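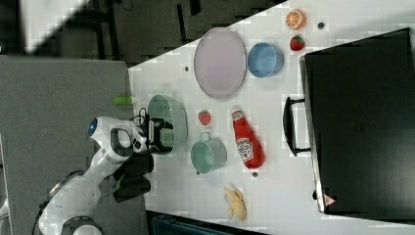
Pinza paralela Jindik de dos dedos: cómo la tengo montada

Llevo usando esta pinza desde mayo y me sigue pareciendo la compra más sensata del taller – y mira que tuve mis dudas con la Medrano, que salía más barata. Viene con 6 tornillos, la brida y un juego de dedos negros. La llave no viene, ¡tenedla a mano!

Montaje y cable

Yo presento la brida, meto los tornillos flojos y aprieto en cruz. Luego muevo la muñeca de tope a tope, despacito, y miro el cable. Tiene que quedar un bucle holgado junto a la muñeca. Si tira, suelto la abrazadera y le doy más.
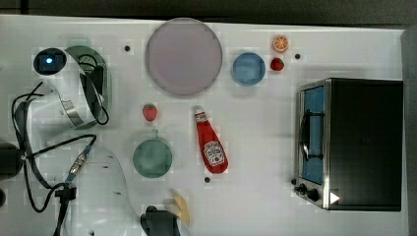
Los cables del brazo, por el lado izquierdo de la mesa.

Hryhorii Harasym me enseñó a repasar los conectores cada 3 semanas (antes lo hacía cuando me acordaba, o sea, nunca). Un paño seco, un vistazo al collarín y listo.

Ajuste de altura

Para probar la altura uso cacharritos de cocina de juguete, que tienen bordes finos y curvas traicioneras. Empiezo con los dedos abiertos encima de un cuenco y bajo a velocidad mínima. Si rozan el borde, corrijo el punto de herramienta antes de tocar nada más.
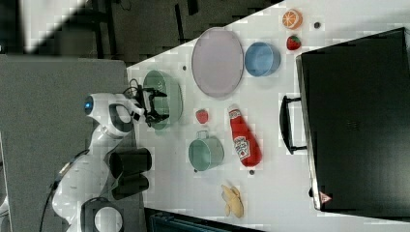 Dedos abiertos sobre el cuenco verde.

Recambios

Los dedos sueltos los pido a Junska, referencia Grarnura, en bolsas de 6. Los de la bolsa traen ya la almohadilla puesta – se agradece.

Ficha revisada el 9 de octubre de 2019.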